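Walk-through notes, Atanasov Gallery at Wamutano Hall, Dec 24, 2020

I did this one with Princess Cruzado, who hung most of the Bresance bequest and knows every nail in the building. It's 2,601 square feet, so it went faster than I'd feared! My comments are under each item, and Arnel Umali gets the repair list.

## Entrance and floor

- [x] **Front doors open fully from inside.** Yes, though the left one needs a shove with the hip.
- [x] **Occupancy sign posted.** It says 98, and you can read it from the ticket desk.
- [ ] **Floor clear of trip hazards.** Not yet. The mat in the vestibule has curled up at one corner (again), and I caught my toe on it twice. Please replace it, don't tape it.
- [x] **Ramp handrail tight.** Solid as a rock.
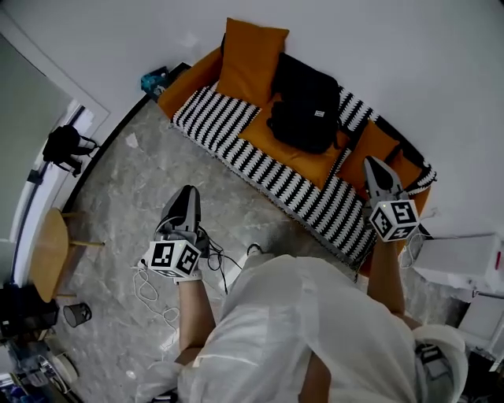
## Walls and hanging hardware

- [x] **Security hangers locked.** Princess tried all 31 watercolors and only the harbor one wiggled. She fixed it on the spot.
- [ ] **Heavy pieces on two anchors.** The big Flustutetti landscape is still on one. I know it's held since May, but I'd like it down until the second anchor is in – it hangs right over the bench where people eat their sandwiches.
- [x] **Track lights clear of frames.** Fine, and so much nicer with the new bulbs.
- [ ] **Labels firmly attached.** Two are peeling in the alcove with the budget office cartoons. Not a safety thing, I just can't stand it.

## Handling and storage

- [x] **Step stool feet in good shape.** New rubber, no wobble.
- [ ] **Flat files close all the way.** Third drawer sticks out just far enough to get you in the shin.
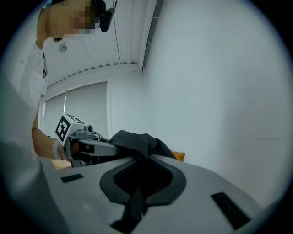

Unframed works on paper need the most care of anything we own, and I'd like us all to go over the handling sheet again before the drawings come out of the flat files. Clean hands, pencils only, drinks stay in the kitchen. Long sleeves like the white ones in the photo are fine, but a wristband like that should come off first, and anything hanging from your neck gets tucked in.

- [x] **Extinguisher by the back stairs charged.** Needle's in the green.
- [ ] **Exit light over the loading door.** Flickering. Arnel, this one first please, then the anchor.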